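3. What people say when they mean grey

3.1 The poverty of the paint chip

Most studies of colour naming ask people to look at painted cards, which is an odd thing to ask of anyone who is not renovating. Our earlier interviews in Giltham did the same, and the results were tidy and dull. Shown a pale neutral card, people said "grey". Shown a darker one, they said "dark grey", often in the tone reserved for census collectors. Pawlak's notes from that Friday record one man answering "grey" to the entire tray, including a card the manufacturer had filed under green.

The trouble began when the tape was left running over morning tea. The same speakers, freed from the cards, talked about gunmetal utes, a galvo fence, a sky like dishwater and a cat described by its owner as "sort of primer". We had gone looking for a small vocabulary and had found one mainly by bringing a small tray.

For the second round we interviewed 60 adults in Giltham and Morlow and let them talk about objects. Nadar, the third town in the original plan, was dropped when the hall we had booked turned out to be hosting a dog show. The transcripts gave us 115 distinct expressions for neutral colours, counting "battleship" and "battleship grey" separately (Kaimal wanted them merged and has asked that her dissent be noted).

3.2 Objects and their borrowed names

We sorted the expressions by where the word came from: metals, weather, animals, and a remainder we labelled "domestic" until something better occurred to us. Nothing did. Metal words were the largest group, and they behaved strangely. Speakers applied them freely to things with no metal in them, such as school jumpers and a neighbour's complexion, yet avoided them for things that plainly were metal. A steel sink was "grey" or "silver". It was hardly ever "steel", presumably on the grounds that this had already been mentioned.

Wear complicates matters further. A scuffed surface has more than one shade in it, and speakers settle the matter by appeal to a general impression, or by naming what they think it used to be. The second strategy, which we call the charitable name, is common for kitchen benches and almost compulsory for white goods. Nobody we recorded owned a grey fridge, though we were given milk from several.

Neighbouring colours matter as well. Put something orange near a neutral surface and the neutral is apt to be called plain "grey", with the finer words kept for occasions when there is less to look at. The bin in Figure 2 has sloped grey walls, a scuffed light-grey metal floor and an orange foam block near its front edge, and it is the kind of arrangement in which we would expect the short word to win.

Figure 2. Neutral surfaces with orange nearby: open-topped bin on a light wooden table, with a KUKA arm reaching in from the right.
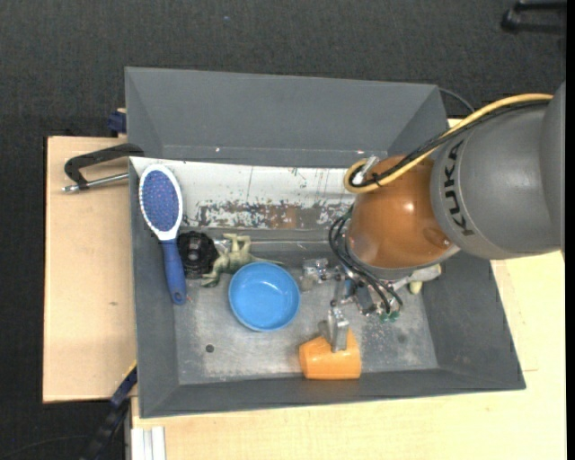 3.3 Grey as a moral category

A smaller set of expressions had little to do with colour. "Grey" was used of food, of a particular suburb of Morlow, and of the whole of local government. Weather words drifted the furthest. "Overcast" was applied to a brother-in-law in 2 separate interviews, in different towns, by speakers who had never met. We are satisfied it was not the same brother-in-law.

Following the scheme used in the Pilasura interviews, we kept these in the corpus but coded them apart. There were 4 cases on which the coders could not agree, all of them involving porridge. Pawlak holds that grey porridge is a description. Kaimal holds that it is a complaint, and that the recordings make this clear to anyone who listens to the sigh beforehand. Sighs were not transcribed in May, when most of the interviews were typed up, so the cases remain open and are listed without a code in the appendix.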